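Jallitora Kitchen: Sorting and Basket Packing

Gallery

Jallitora is a shared kitchen on the ground floor of the old Hoekstra building. It has one long work table, a row of cupboards and a store cupboard that had not been properly gone through since it opened. This page covers the sorting session held on Tuesday, May 18, 2021, when the loose things that had built up on the shelves were brought out, looked over and put into baskets.

Felista Kariuki ran the session and wrote the list that we worked from. Snædís Kárason did the labels and typed up the stock sheet afterwards. The sheet has 456 lines, which is more than any of us expected from a kitchen of that size, though a good many of them are teaspoons.

The method was simple. Everything was brought to the black table a few things at a time, checked against the list and then given a place. Cookware and containers went in one basket, food in another. Drinks cups were treated as containers unless they had something in them, in which case they went back to whoever had put their name down for them on the sheet by the door. Anything with a chip or a crack was put in the box under the sink.

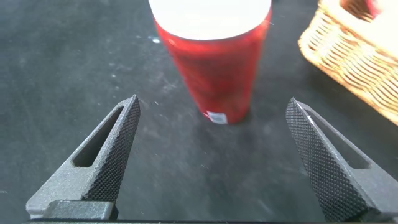
Red was a popular colour in the last round of buying. In March we ordered a mixed lot of kitchenware through Suleo, around 200 pieces, and asked for bright colours so that things would be easier to find on the dark shelves and on the table. Most of that lot has held up well. The lids are the exception. They go missing first, and a cup or tub without its lid tends to get used for pens. Please put lids back on before things go away, even if the container is going straight on to the shelf.

The labels have had mixed results too. The small white ones stick well but the print is too faint to read at arm's length. Snædís has since changed to a larger size with black lettering, and these are being added to the shelf edges first and to the containers as time allows.

The baskets came from Kullico. We have 6 in total, all the same pattern, and they fit the lower shelves with a little room to spare at the sides. They were chosen because they can be lifted out whole and put on the table, so the cook can see what is there without emptying a cupboard. They should not be stacked. They should also be wiped out once a week, and that means taking everything out first.

Packing went in the same order each time. Heavy things such as pots went in first, then smaller pans inside them, then bottles and boxes in the gaps. Cloths were folded and used to stop things knocking together. For the food baskets, drinks stood upright and the fruit went wherever it would sit without being pressed. Soft fruit is best put in last.
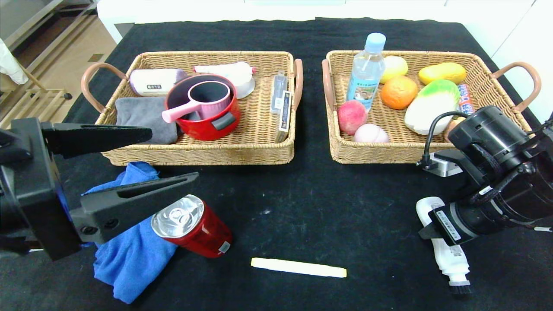

Two baskets on the table: pots, containers and a folded cloth on the left, fruit, cabbage and bottled water on the right.

The food basket is for the midweek lunch and is meant to be used up within a couple of days. Cabbage keeps longer than the rest and can go back in the cold store if it is not wanted. Peaches do not keep, so take them first. Oranges and other citrus can be left out in the bowl by the window.

The cookware basket lives on the bottom shelf to the left of the cooker. The pink saucepan belongs inside the red pot, with its handle out over the rim, and the pair should go back that way after washing up.

Still to do: the baking tins, the drawer of odd cutlery and the top shelf of the store cupboard. Felista will put up a new list by the door when a date has been settled. Bring an apron, as the top shelf is dusty.

Corrections to the stock sheet should be given to Snædís in writing, with the line number.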